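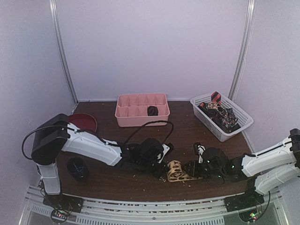 Said Bensaid
Household guides editor, Farside

Section 3: Setting up the divided tray

The Golleo tray is sold as the cure for an untidy drawer. I have my doubts, as a plastic grid won't fold anything for you, but it does a fair job if you set it up properly. These steps cover small cloth items such as socks and thin scarves. Allow 22 minutes for a first go. The leaflet says 10, and I have yet to meet anyone who manages it.

Before you start

Put the tray at the back of the table and the full basket to one side, within reach. Leave the middle clear for folding. Any table will do, whatever the leaflet says about their own folding mat.

1. Take one item from the basket. Don't tip the lot out. You will only have to pick it all up again.

2. Hold it by both ends and pull it straight.

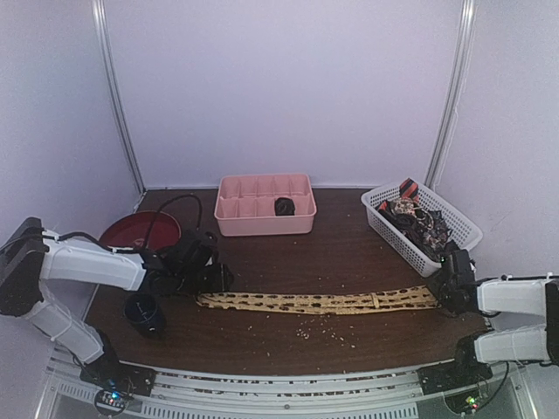
Leopard-print strip held out by its ends before folding.

3. Lay it flat and smooth out any twist. Check the seam.

4. Fold it in half lengthways, then roll it from one end. Firm is enough. The leaflet asks for "salon tight", whatever that may be.

5. Stand the roll in a front cell and let go. If it springs open, take it out and roll it again with the loose end underneath.

6. Fill the front row before you start on the back one. Said Ait Brahim, who wrote the first version of this guide, prefers to sort by colour. Try it if you like. I gave up with mostly dark things, where one black sock looks much like the next.

Note: The cells are small. Thick winter socks may not fit, and the claim on the box that the tray "adapts to every wardrobe" should be read with that in mind.

Caution: Don't force a roll into a cell. The partitions are thin.

Caution: Put clothes away fully dry. Plastic doesn't breathe, and a damp roll will smell by the end of the week.

If there are things left over

There will be. Leave them in the basket and use the tray for what you wear most. A second tray (part 538) is the maker's answer, but live with one until April before you pay for another.

For fitting the tray into a drawer, see Section 4.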